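Home | Sites | Checklists | Archive | Contact

Tellberg, ground floor lounge
Housekeeping and trip hazard check
Date: 2021-05-07
Checked by: Gunvor Bråten
Copy to: Radek Štěpánek, Keltomham office

Marks: OK, FIX, or N/A. Comments go under the line they belong to. I was asked to keep them short and have mostly failed.

1. Walkways clear from door to window: OK
Clear when I walked it. It was also clear in January, on the morning of the visit, and by the afternoon I was stepping over things. I would like to see this one checked without an appointment.

2. Door closes and latches without help: FIX
Needs a shove. The log says "adjusted." I don't know what was adjusted, but it wasn't the latch.

3. Floor dry and free of grit: OK
Dry at the time of the check. The Purnanel cleaner is supposed to leave no film. I'm told this by the people who order it. Slide test with a rubber sole was fine near the door and I did not test the far corner.

4. Extinguisher in place, tag current: OK
Tag number 258 matches the list. The bracket screws are tight.

5. Light level at seating height: OK
Meter read 121 lux at the low table. The sheet asks for 100, so it passes. Whether anybody over sixty can read a newspaper by it is another question, and the sheet doesn't ask.

6. Seating stable, no loose parts: OK
Sat in each one and leaned. No wobble. Pugh wants to call these "maintenance free," and I'd wait a few winters before printing that on anything.

7. Seating free of loose fabric: FIX
Red cloth left bunched over the seat of the gray chair. A person sitting down in a hurry will sit on it or drag it to the floor. It has a small white tag, so someone could read the tag and put it where it belongs.

8. Linen contained, nothing on the floor: FIX
The new rule says that linen in a basket counts as put away. I don't accept that when half of it is hanging out. The white towel goes over the rim and reaches the floor on the left of the basket, at a spot where feet go. A deeper basket might help. So might pushing the towel in.

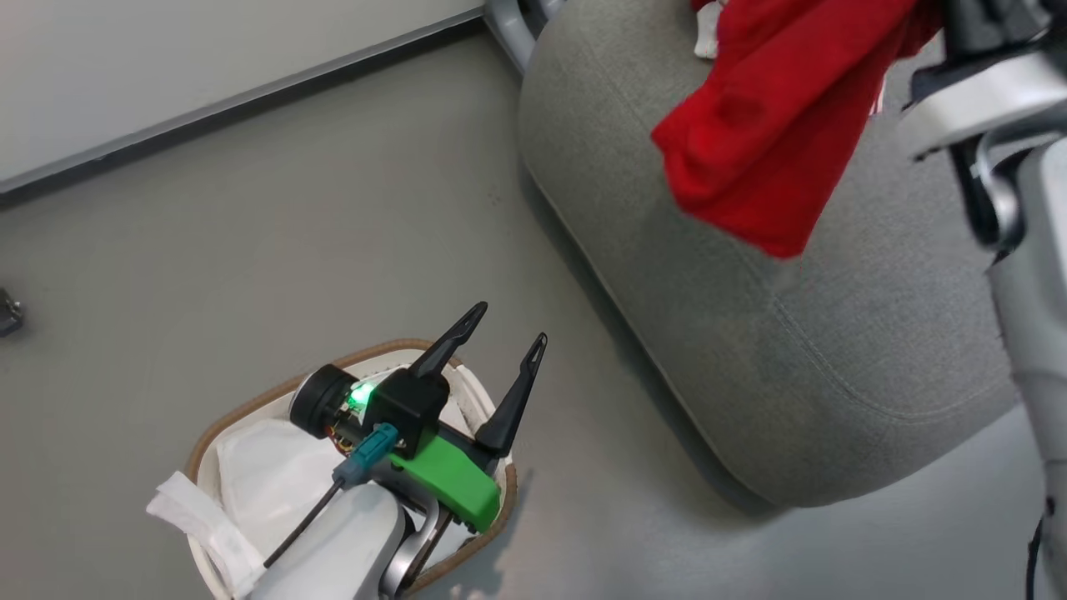
Items 7 and 8: towel over basket rim, red cloth on chair.

9. Baseboards attached along full length: OK
Pressed along by hand. No give.

10. Previous faults closed out: FIX
The list says all closed. See item 2.

Result: FIX on 2, 7, 8 and 10. Items 7 and 8 take a minute and should be done today. The latch gets 20 days. Radek has asked for the lounge to be moved to a 12 month interval on the strength of its record. Not agreed. Ask me again after a visit with no notice given.

G. Bråten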